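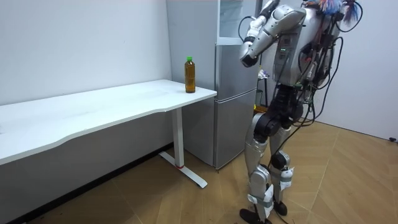

ok small kitchen thread. moved into the Purnside place in August and the "kitchen" is a white box with a fridge in it. Six weeks of trial and error, dumping it all here before I forget

first thing: no counters. None. There's a sink in the hallway bit (don't ask) and the room itself came with walls and an outlet. So everything you'd do on a counter happens on a desk

yes a desk. white, matte, rounded corners, got it secondhand from a guy clearing out the Trernix office. Carried it up three flights with my cousin. we are still speaking, just

people keep telling me to buy a kitchen island. priced one at Fornora. 2,370 dollars before delivery. for a box with a plank on top. no thank you

desk was 100. would of paid 80 but he wouldn't budge and I'd already rented the van

so. desk as counter, what I know so far

1. height. Desks are lower than counters. Chopping for more than ten minutes and my back lets me know. Fix = thick cutting board on top of a second thick cutting board, damp dish towel between so they don't slide. Looks dumb. works

2. matte white shows EVERYTHING. smudges, scuffs, the ghost of every mug. I wipe it and there's a new one by lunch. glossy would've wiped easier, I think? Matte kind of holds on to it

3. what gets it off: warm water, drop of dish soap, soft cloth, then a dry cloth. Dry cloth is the part I skipped for weeks. Leave it to air dry and you get streaks and think it's still dirty and start over

4. baking soda paste for scuffs. tiny bit, fingertip, go gentle. Test a corner first. I did not test a corner. There is now a slightly shinier spot and I know where it is and you don't need to

5. magic eraser type sponges, same warning x2. they're basically sandpaper

6. No hot pans on it ever. cork mat lives on a hook, mat comes down, pan goes on mat. My mother visited and put a pot straight down and I heard myself yell

ok fridge

silver, tall, came with the place. Landlord says it's "nearly new". it hums. Not badly, just enough that you notice when it stops

it was jammed in the corner when I moved in so the door only opened partway and the crisper drawer wouldn't pull out at all. Had to take the shelf out to get at a lettuce

pulled it forward and over a few inches, problem gone. Also found a fork, a birthday candle and a lot of dust back there. If your drawers don't come out, check the door swing before you go ordering parts, I had the tab open and everything

measure the door swing BEFORE you decide where the desk goes. not after. I moved that desk four times. Tape on the floor is free, use tape

where it ended up: desk comes in from one wall and runs up toward the fridge, on the diagonal. I know. Everyone wants to push it flat against the wall when they see it. But flat means the door whacks the corner, and angled means I can stand in one spot, grab stuff out, set it down, done

rounded corner is doing a lot of work there btw. my hip hits it twice a day and I'm fine. Old apartment had a square one and I had a permanent bruise

now the clutter rule, which is the only reason the room works

the desk is the only flat surface, so it can't be storage. That's it. If the toaster lives there, and the kettle, and the mail, then there's no room to make a sandwich and I end up eating standing over the sink in the hallway

so everything goes back to a shelf or into the fridge when I'm done. one thing allowed to stay out at a time. ONE. I've been pretty strict. The one thing is usually a drink, and you can see it there, a bottle on the desk with the fridge right next to it so theres no excuse for not putting it away after
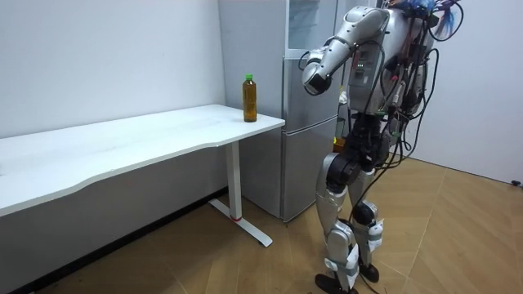

the fridge side of the rule is harder. Stuff goes in and vanishes. What's helped: drinks in the door, leftovers at eye level in clear tubs, anything that needs eating this week goes front of the middle shelf. Got that from Elie Atallah at work, who has three kids and a smaller fridge than mine. And look how close that tall silver thing is to the desk, it's a step at most, so putting the tubs back takes no time and I STILL leave them out sometimes

bottles: tall ones don't fit my door shelf. Had to move the middle shelf down a notch. took five minutes. Put it off for a month

wipe the fridge front with the same soap + dry cloth thing, go with the grain if yours has one. fingerprints come right back around the handle, I've made my peace

things I still need
- a proper light over the desk
- stool, the folding kind
- bigger trash can w/ a lid that closes
- shelf for the spices, currently in a shoebox

someone said Sleiman has folding stools for 23 bucks, can anyone confirm?? their site won't load for me. need one that hangs on a wall hook if possible

paint question too. Walls are plain white, desk is white, whole room's a bit dentist. Landlord will allow one wall. thinking green? or a dark blue behind the fridge. send pics if you've done either

ok gotta run, pasta's on. will add the shelf measurments later if anyone wants them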